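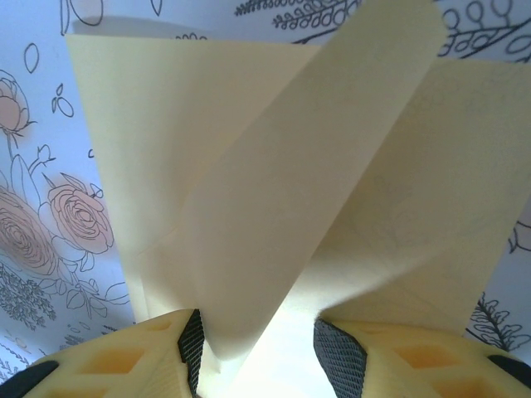
Figure 4. Wrist view during the paper trials. A folded cream sheet is held between the two yellow fingers at the black knurled pads; the patterned covering of the work surface is visible behind it.

4.2 Handling of thin sheet material

The second part of the evaluation covers the Clirnis finger kit on paper. The kit is sold by Molard as a drop-in replacement for the stock fingers of small parallel grippers. It comes with two lattice fingers, two grip pads, a wrist camera bracket and a driver package. We bought it through the normal sales channel and mounted it according to the printed instructions. No changes were made to the fingers or the pads before the trials.

Paper was chosen because the vendor lists it among the supported materials and because our earlier tests (Section 4.1) used only rigid parts. A sheet has little stiffness of its own, and the shape it takes after a grasp depends on where it is pinched and how far the fingers close. In Figure 4 the sheet is gathered to a narrow point between the pads and opens upward into three overlapping panels. We call this a gathered grasp. The other type we recorded is the edge grasp, in which the fingers close on a single layer near one side of the sheet.

The operator drove the arm with the hand controller supplied in the Lukberg base package. Each trial started with the sheet on the work surface and the gripper open above it. The operator closed the fingers on the sheet, lifted it, carried it to a marked area and let it go. A trial was counted as a success if the sheet stayed in the grip until the release command and showed no tear when checked by hand afterward. Creases were noted but did not count as failures. Operators were told to use whichever grasp type they preferred.

We ran 400 trials with two operators. Of these, 363 met the success rule. In 13 trials the sheet tore, in every case next to the edge of a pad. The remaining failures were drops, either during the lift or on the way to the marked area. The wrist camera saved 3928 still images over the full set, and these were used to label the grasp type after the fact. Labels were assigned by one author (Picard) and checked by another (Lacroix). Where they disagreed, the trial was marked as mixed and left out of the comparison by grasp type.

Gathered grasps held better than edge grasps. With several layers between the pads, small errors in finger position had little effect, and the sheet could be turned over in the air without slipping. The drawback is creasing. The texture of the pads also left a light print on the softer papers, which would matter for finished stationery or gift wrap but not for packing paper. Edge grasps left the sheet flatter and were harder to start. Both operators said they often had to make a second attempt before the fingers caught the edge, and we allowed this as long as the sheet had not left the surface.

The lattice fingers bend when the gripper closes past the point of contact. On rigid parts this was a clear benefit. On paper the effect was smaller, and at low closing force we could not separate it from the effect of the pads. To check this, we repeated a short series with the Delorme flat fingers from our earlier work. The flat fingers dropped the sheet more often in gathered grasps and performed much the same in edge grasps. The series was too short for a firm conclusion, and we do not report rates for it.

The camera position was useful for this task. Both pads stay in view at the bottom of the image while the upper part of the sheet spreads in front of the lens. When a large sheet is lifted, it can hide much of the surface behind it, and operators then had to rely on the side camera to find the marked area. Strong light from above and behind also washed out the paper close to the pinch point. Lowering the exposure in the driver settings helped, but the setting went back to its default at each restart. We reported this to the vendor, and the driver release of 5/18/20 keeps the value. The trials described in this section were run with the earlier driver.

Pad wear was not measured. Tessier replaced one pad after it began to lift from the finger at its top corner, and the kit does not include spares. Replacement pads can be ordered only as a pair.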